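Womodberg Drawer Cabinet – Gallery

Notes on the small storage cabinet and the items kept with it at the Kellileo workroom. The cabinet is a tabletop unit, painted white, with a single wooden drawer. It was built in November to hold soft toys between sorting sessions.

The drawer frame is a dark reddish-brown wood and the bottom panel is a pale one. The two were cut from different stock. The interior is 292 mm wide. Loaded with the full set of toys, the drawer weighs 2980 g.

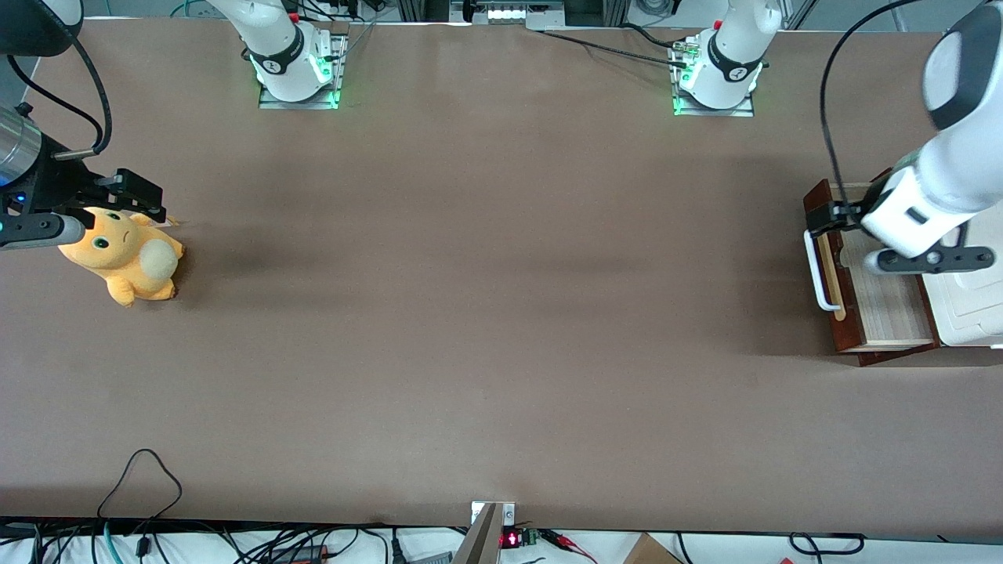 The handle is bent metal, finished in white to match the cabinet, and mounted on the drawer front. It replaced a round knob from Veloso that worked loose after 52 openings. The handle projects 42 mm, enough clearance for a firm grip from the front.

Toys go in one layer. Plush with small limbs or ears is laid on its side, which keeps those parts clear of the cabinet opening when the drawer closes. Anything too tall for the drawer goes to the shelf at Plurnadbridge.

The table is brown with a matte surface. Matte was preferred over gloss for sorting – glare under the ceiling lights made small stains on pale fabric hard to spot.

Maintenance is limited to the drawer sides, which get a thin coat of paste wax when they start to drag. The cabinet is wiped with a damp cloth. Wax should be kept off the pale bottom panel, as it marks fabric.

Drawings for the Womodberg cabinet are kept with the other Kellileo furniture sheets.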